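Color sorting at the Casa playroom

The color sorting table is back for the younger group, set up by Javiera Ocampo by the window. It uses colored plates, small cubes and a metal tray, and the rule is simple: each cube goes on the plate that matches it. Blue goes to blue, red goes to red.

Children can work alone or in pairs — 2 at a time is best, as the plates sit close together. The table is open until 13 children have signed the sheet, and then we start a new one.

Please return the cubes to the cupboard afterward.

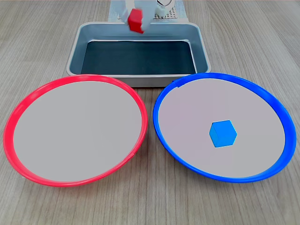 Remo Russo is looking for more plates with colored rims, plastic preferred. If you have any at home you no longer use, leave them at the front desk with your name on the bag.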